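Report on a Visit to the Sivton Furnished Housing Centre

Prepared by Panagiotis Kolev for the Jorness Residential Programme

A delegation from the Jorness Residential Programme attended the open day of the Sivton Furnished Housing Centre on 26 May 2025. The visit was arranged to inform the selection of dining and common-room furniture for the Unow building, where fit-out is scheduled to begin in December. The delegation consisted of four members of staff, two of whom are responsible for purchasing.

The Centre occupies a former textile warehouse and was opened to the public in its present form following repairs to the roof. It holds 872 items in its catalogue, most of which may be inspected on the ground floor. Visitors were received at the north entrance and given a printed plan of the building. The delegation notes that the plan did not show the lift, and that one member was directed to the loading dock in error.

The morning was given to storage and seating. Shelving by Mustonen was displayed in three depths, and staff demonstrated how the brackets may be moved without tools. The middle depth would suit the pantry cupboards at Unow. The stacking chairs were found to be comfortable but heavy, and the grey upholstery had already marked along the front edge of several seats. A request for fabric samples has been left with the front office.

After lunch the delegation proceeded to the dining rooms, which are laid out as small flats with a table, a kitchen counter and everyday articles such as fruit, bottles and coasters. Visitors are encouraged to handle these articles and to consider how much space remains once a table is in ordinary use. The delegation spent the greater part of the afternoon in this area. The round table with a black, white-veined top drew particular interest, as the common room at Unow has a narrow approach on one side and square corners have been a source of complaint.
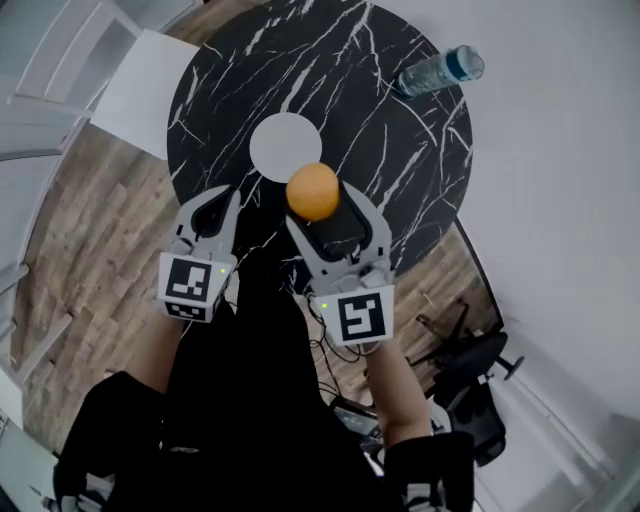
The purchasing members asked about the care of dark tabletops. They were advised to use a soft cloth and mild soap, and to avoid scouring pads. Replacement tops may be ordered separately from the base, although delivery times were not confirmed. The price quoted for the larger of the round models was nearly $2000, excluding freight, and this exceeds the present allowance for a single table.

The day closed with a short question period in the upstairs meeting room. The Centre agreed to forward its care sheets and a revised floor plan. Measurements of the common room doorway at Unow are to be taken before any order is placed, and the delegation recommends that the smaller round model be priced on the same terms.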